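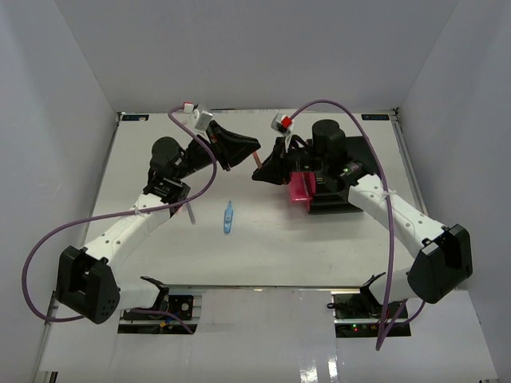 Issue 338, page 6

Two arms, one table and a lot of purple cable

The Gollwood robotics class meets at the far end of a corridor, past the pottery kiln, and you can hear it before you find it. When I got there four people were leaning towards a screen and shouting "left, left, your other left!" at someone holding a pair of hand controls. I liked them all immediately.

Evdokia Gkikas has taught the class for three years. She used to repair sewing machines, then industrial knitting machines, and came to robot arms, she says, through an advert she misread.

"I thought it was a course about prosthetics," she tells me. "I sat down, somebody handed me a servo, and I was still there when they wanted to lock up. I rang my sister from the car park and talked about it for an hour, poor woman."

The class project this year is called Galow, after a village one of the students comes from. The idea sounds simple enough. Two arms share a white table with walls on three sides, and the students have to teach them to handle small things together. By November the pair should be able to manage a full routine at the Brivico student meet, with no one at the controls.

"Together is the hard word," says Gkikas. "One arm, fine, you can get one arm to do something useful in an afternoon. With two, they have to meet in the middle and not fight. I love the moment when the grippers come nose to nose and everyone in the room stops breathing."

I ask what the students find hardest, expecting her to say the programming. She laughs.

"Cables! Everybody arrives wanting to talk about learning and vision, and the first thing they learn is where a cable goes when the elbow turns. You give it too little slack and it pulls, too much and it wanders over the table like a cat. We've had long, serious arguments about loops."

The objects come next. They're small and narrow for the most part, and she is very particular about them. A thin stick that lies flat on a smooth surface asks a lot of a pair of black jaws, and something with a rounded end asks for something else again. Students take turns driving the arms by hand, and those runs are what the software learns from.

"You can see a person's character in their runs," she says. "Some people go in very straight, very brave. Others hover. I'm a hoverer. The arm copies all of it, so if you dither, you get a dithering robot, and then you have to sit and watch yourself."

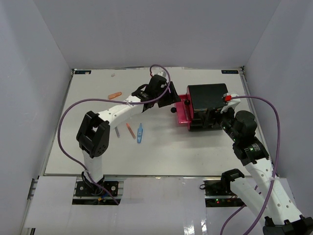

The Galow arms at work, with the pink tray and black box on the right of the table.

Her own favourite part of the evening is the last half hour, when the teams swap tables and try out each other's settings. The rules for this are written on a sheet of card by the door. No touching the arms while they're live. Put every object back. Say what you changed, even if it was tiny, even if it made things worse.

"Especially if it made things worse. Last term a team spent a whole evening on a grip that kept slipping, and the others had met the same thing the week before and been too shy to mention it. So now we say it out loud. It's much noisier and we get much more done."

The class is open to anyone over sixteen, and there's no need to have written a line of code. Gkikas would like more people who are good with their hands: model makers, bakers, anyone who has ever threaded a needle in bad light. The MacLeish room next door is being cleared over the summer, which should give them space for another pair of arms.

And the Brivico meet? She pulls a face, then grins.

"We went last year with one arm and came home with a lot of notes. This year I want to go with two and have them behave for six minutes. Six! Come and watch, bring biscuits, and please don't stand on the cable."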